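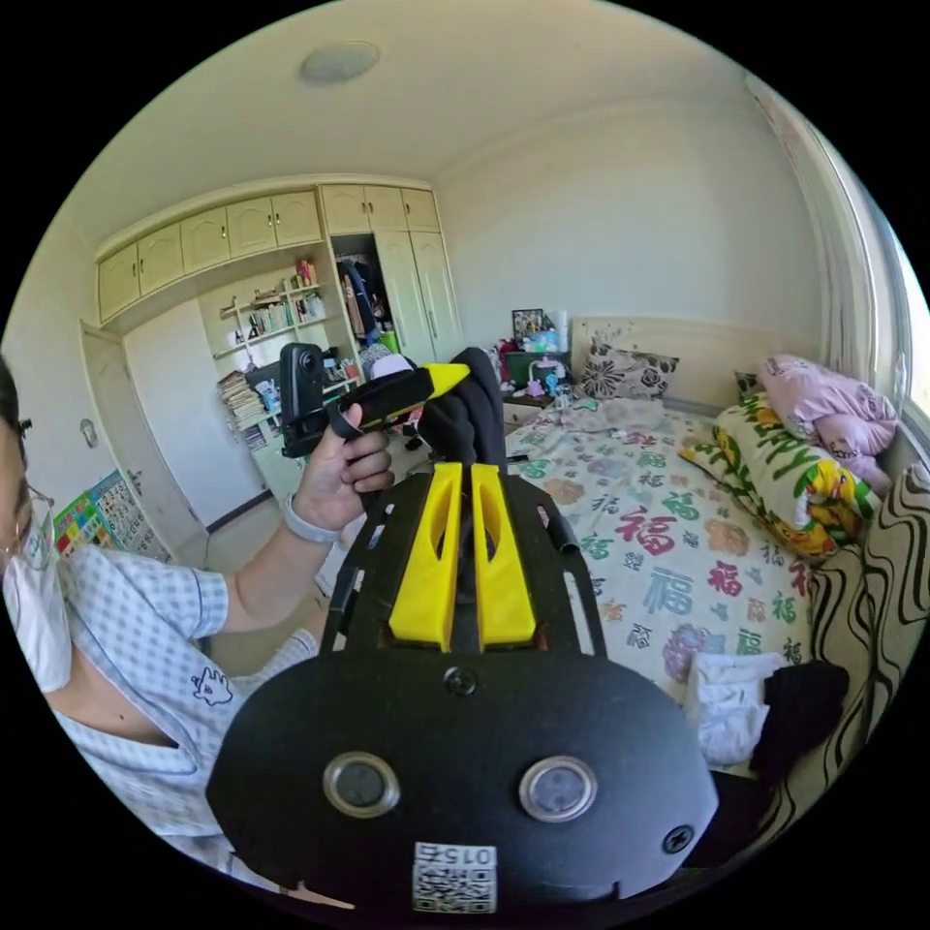
Hand-held grippers in use beside a bed during the Katene comparison.

Gramiswood publishes home trial of hand-held grippers, and holds off on a verdict
2019-05-19

Gramiswood today released the results of its Katene comparison, in which paired hand-held grippers with yellow fingers were tried on clothes and other cloth in a furnished bedroom. The company is not yet recommending them for household work.

Wearers logged 408 grasps over 3 sessions. In 42 of them the cloth slipped before it could be set down. Gramiswood considers that too many for a tool often promoted as ready for the home.
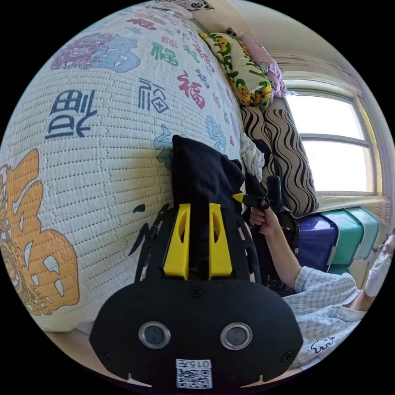 Dark fabric was the main complaint. Reviewers at Brotbridge, who checked the recordings, could not always tell where a garment ended and its own shadow began. They also question whether results from one bedroom say much about any other.

A second set of fingers, supplied by Wenden, was tried in the last session. It did no better on thin cloth, and swapping it in took 4 screws and more patience than the instructions suggest.
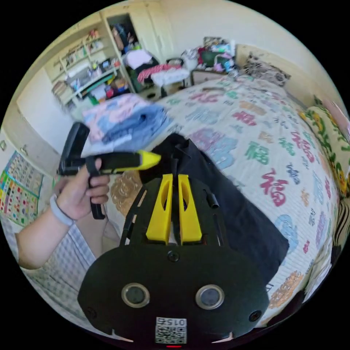 Gramiswood will repeat the comparison with heavier bedding before it makes any purchase. Until then it advises buyers to ask suppliers for failure counts as well as highlight clips. The full results are available from the Gramiswood press office on request.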